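Club notebook, July, evening session - the arm on the low table 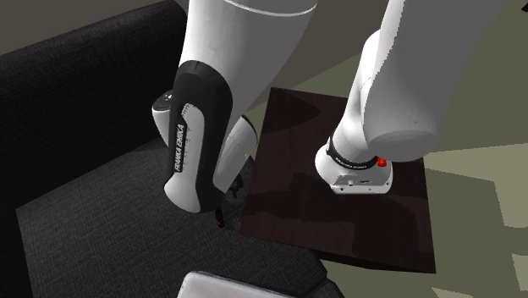 Simulation / Living room task

Writing this up while the tea is still warm, because last time I left it overnight and couldn't read half my own notes in the morning. Everybody who wants to follow along should open the Jellmont project and load the living room, the one with the table pushed up against the armchair. Please don't load the older kitchen by mistake. I did, and spent a good part of the evening wondering why none of my saved poses made any sense!

So, where we are. The task for the Irkonport student round is still the same: the arm has to reach down to a soft seat, pick up whatever the task file has put there, and bring it back over the table without touching the chair. We all thought the picking up would be the hard bit. I have to say the chair is giving us much more trouble than the picking up ever did. It is a big, deep thing with a back that comes up right beside where the forearm wants to go, and with the base set over on the table the arm has to climb up, fold over and come down again almost like a heron. I rather like how it looks when it gets there. Getting it there is another matter.

What I changed tonight was the approach. Our old script sent the gripper straight from the home pose to a point just over the seat, and the planner was free to choose any elbow it fancied, so some runs went high and some tried to sneak in low across the tabletop. I've added a point in between, well up above the edge of the seat, and the last stretch is now a slow drop with the fingers pointing down. It is slower. I don't mind slower at this stage, and I hope the rest of you don't either, as the round only scores time once the pick is clean.

The numbers, for whoever keeps the big sheet up to date: I ran the batch at 700 tries with the old approach and 700 with the new one, same seeds for both, and together with the odd few I did by hand at the start the log now stands at 1,421 entries. The hand ones are marked "hand" in the notes column. Please leave them out of any averages. I haven't worked out the success rates properly yet and I'm not going to guess at them here, having been embarrassed by that before. What I can say from scrolling through the log is that contact with the chair back comes up a lot less often in the second half.

Still wrong, or at least still bothering me:

The wrist joint. On a handful of the new runs it turns nearly all the way to its limit during the drop and then has nowhere to go when we ask for the lift. I think we should seed the solver with a better starting guess, and I have a rough one saved as seed 9 in the shared folder. Try it before you write your own - it may save you an hour, or it may be rubbish, and either way I'd like to know.

The cushion. In our model the seat is hard as a plank. A real seat gives when you press on it, and the Flukerar notes we were handed in spring have a nice page on faking that with a softer contact setting. I read it twice and followed perhaps two thirds of it. If one of the newer members would like a job that is all their own, this would be a lovely one, and I'll happily sit with you for the first part.

The shadows. We had a long chat over the biscuits about whether the overhead light needs softening for the camera part of the task. The arm throws great dark shapes over the table, which is dark to begin with, and the chair is gray on gray. My feeling is to leave the light as it is for now and see how the detector copes. Others felt differently and may well be right. We settled on training 2 versions, one with the light fixed and one with it moved about, and comparing them next time.

I also cleaned up the file names in the Bhat folder, so anything that used to be called "final" or "final new" now has the month and a short word for what it does. If your script has stopped finding its poses, that's me, sorry. Change the path at the top and it should load again.

For next session: bring the seed results, and somebody please remember the long extension lead. I'm leaving the slow batch running on the corner machine tonight with a note taped to the keyboard.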